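Hand grippers, a hairbrush and a lot of waiting: a student project at Brandthorpe

The robotics club at Brandthorpe meets after classes end, at 4 p.m., and usually runs until somebody needs the room. Its main project since September has been called Filteo. The members want a robot arm to tidy a small table, and they are teaching it by doing the job themselves first, with a gripper in each hand.

Ladan Mousavi, a second-year student, leads the recording sessions. "People join because they want to drive a robot," she said. "Then they spend their first month picking up a hairbrush." 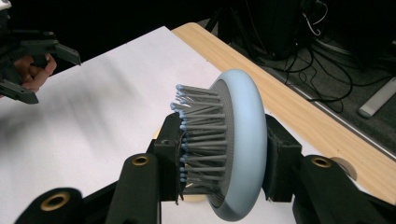
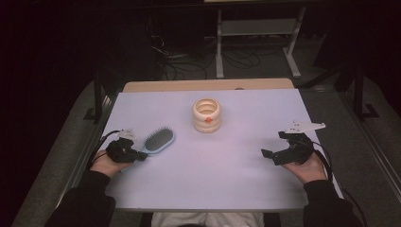 Why a hairbrush

The choice of objects was argued over for most of one meeting. Amirhossein Mahmoudi, who writes the software that sorts the recordings, wanted plain blocks. Mousavi wanted things from a real bathroom shelf. She won, and the blocks went back into a drawer.

"A block is the same from every side," Mahmoudi said. "With a brush you have to decide where to take hold of it. You can go for the handle or you can go for the head, and the jaws sit differently each time. I didn't like that at first – it made my sorting harder."

The club now asks each member to record 30 takes per object before moving on. A take that goes wrong is kept but labeled, and Mahmoudi goes through the labels at the end of the week. Of one early batch of 65, he threw out 40.

"Most of those were me," Mousavi said. "I moved too fast. You have fingers of your own and you forget that these are much slower to close."

Learning to slow down

Yolotzin Villaseñor joined the club with no background in programming. She studies nursing and came along with a roommate. She is now the member the others ask to redo a difficult take.

"I count in my head," she said. "I count to 3 before I close and again before I lift. It looks silly but my takes get kept."

She said the two-handed work is the hardest part. Her right hand tends to drift when she is watching her left. She practices at home with kitchen tongs, moving spoons from one side of the counter to the other.

The adviser, Lourenço Matos, mostly stays out of it. He signs for equipment and reads the students' notes, which are kept in a shared file and are supposed to be filled in before anyone leaves.

"I asked them to write down what they changed each time," he said. "If the table moved, write that down. They complained, and then in October they had two sets of recordings that didn't match, and the notes told them why."

What comes next

The club plans to show Filteo at the spring open house. Mahmoudi would like to have the arm handle one object well by then. Mousavi is hoping for several, and the two have not settled it.

Villaseñor has a different request. She wants taller chairs.

New members can come to any meeting and try the grippers before signing up.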